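Imthorpe Supper Club: your questions answered

Last updated Oct 23, 2018
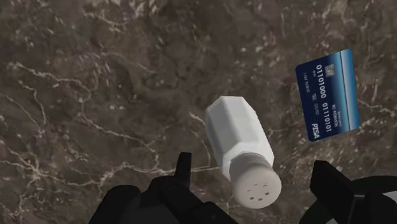
Salt shaker and bank card on dark brown marble.

Where do you meet?
In the upstairs room at Gamstead Hall, Imthorpe. The door is on the car park side, and there is a lift.

How often are the suppers?
Once a month from September to June. We take a break over the summer.

Do I need to be a member?
No. Members book first, and any seats left go on general sale a week later. Membership is £15 a year.

How much is a supper?
£13 for two courses, tea or coffee included. Drinks are extra.

Can I pay by card?
Yes, online or on the night. We still take cash, but please bring the right money if you can. We don't take cheques.

What if I have to cancel?
Let us know three days before and we will refund you in full. After that the food has been ordered, so we can only refund you if someone on the waiting list takes your place.

Can you cater for allergies?
Usually. Tell us when you book – it is too late once you are at the table. The kitchen handles nuts, so we can't promise that any dish is free from traces.

Is the food salted?
Lightly. There is salt and pepper on every table. If you are on a low-salt diet, ask for your portion to be kept plain.

Can I bring my own wine?
Yes. Corkage is £2 a bottle and glasses are provided.

Are children welcome?
From the age of eight, with an adult. They pay the same price.

Can I hire the room for a party?
The room belongs to the hall, so please ask at the hall office. It holds up to 200 people standing and far fewer seated.

Is there parking?
There is a free car park behind the hall. It fills up early, and the overflow is on Kistness Lane, five minutes away on foot.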